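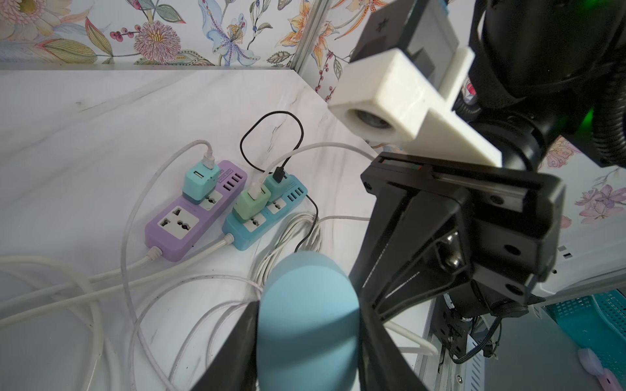
*Photograph: Bayu Yusof / Petum*

**Kumero** is the planning and control software supplied by Petum for two-arm table cells. It covers perception, motion planning and operator tooling under one licence.

The perception module estimates the course of loose cables and reports a confidence value for each crossing. Patterned backgrounds are supported.
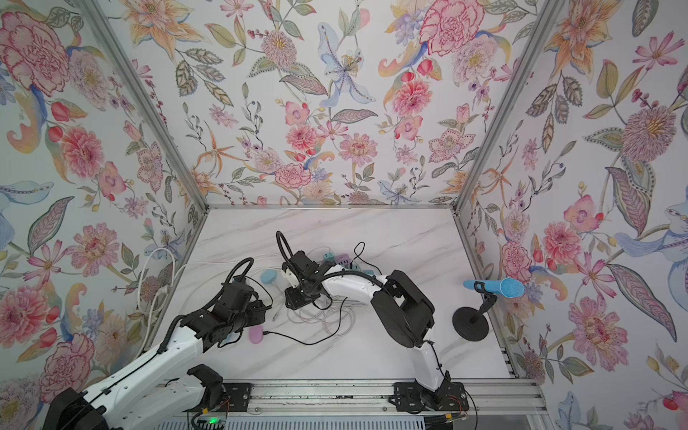 *Two arms working over a marble-patterned tabletop.*

Both arms are planned together, with a minimum clearance of 5 mm between grippers by default. The control loop runs at 50 Hz. More than 215 task templates are supplied in the Tasham library.

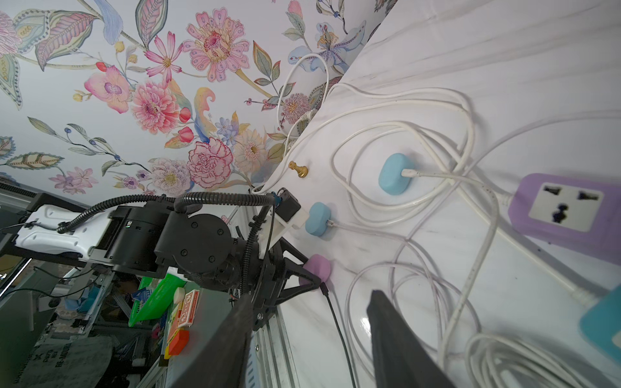 *Wrist view with white cables and a lavender power strip.*

Release 2 is available to existing licence holders from 20th June. Support for the previous release ends in December.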